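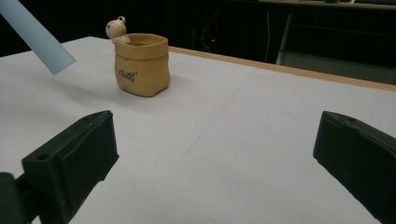
Clurkness open day, handheld gripper station: notes and questions

Forum: Manipulation and Grippers
Replies: 7

flexure_dan
Went to the October open day at Clurkness. Most of the floor was conveyor and palletizing, which I skipped. The part worth the drive was the Flekach station, where visitors could pick up a handheld two-finger gripper with a camera on it and record grasps on a white table. A session was 15 minutes, 6 people per slot.

Notes on the hardware. Parallel jaw, fingers rigid, no compliant pads that I could find. The trigger is a direct linkage, so you feel contact force in your hand. Playback was on a monitor next to the table. They quoted 3470 recorded grasps in the set before the doors opened.

The objects were household stuff. The one that gave people trouble was a small ceramic pot made to look like a cloth sack, with a rolled rim and a bear climbing out over the edge. No two sides are parallel.

Question for anyone who was there: did they say what they do with failed grasps?

torque_ripple
Same open day, afternoon slot. They keep them. The operator marks a failure at the end of the take and it goes in with a flag. I asked whether the flag is used in training and got "not yet."

Bosman
Rigid fingers on glazed ceramic is a poor choice. Matte glaze has more grip than gloss, but you are still at line contact on a bulging wall. Put 3 mm of silicone on each face and half of those failures go away.

flexure_dan
Agreed on the contact, but the robot on the other side of the hall had the same fingers. Pad the handheld and not the arm and your recordings no longer match the arm.

Bosman
Then pad both.

nullspace_kit
Disagree with Bosman. The rim is the grasp. One finger inside, one outside, opposite the bear, close on the roll. I did it three times with no slip. People were squeezing the belly because it looks like the obvious place.

torque_ripple
Rim works if the pot is empty and light. Fill it with soil and you have a moment arm hanging off a folded edge. I would not want that motion in a dataset labeled generic pick.

nullspace_kit
It was empty. Label it rim pick, then.

priltska_user
We run a Priltska arm at work with similar fingers, so a few comments from that side. The grasp itself was never our main problem. Our trouble was the white tabletop. Visual tracking wants texture, and a plain pale surface with a couple of faint seams gives it very little. When an operator moved in close, the pose estimate drifted and the replay landed short. We put a printed mat down and drift dropped enough that we stopped logging it.

Did Clurkness show replay on the arm from the same table, or only video playback?

flexure_dan
Video only at the station. The arm ran a separate canned demo, boxes into a tote. I asked to see one of my takes replayed and was told the processing runs overnight.

Bosman
So the open day demonstrated recording. It did not demonstrate that the recordings are usable.

torque_ripple
That is a bit harsh for a public slot with strangers holding the tool. But yes, I would have liked to see one replay, even a bad one.

priltska_user
If anyone goes to the next one, ask for the tracking error at close range over the bare table. I would compare it with ours.

flexure_dan
Will do. I have the contact address from the sign-up sheet and will post whatever they send back.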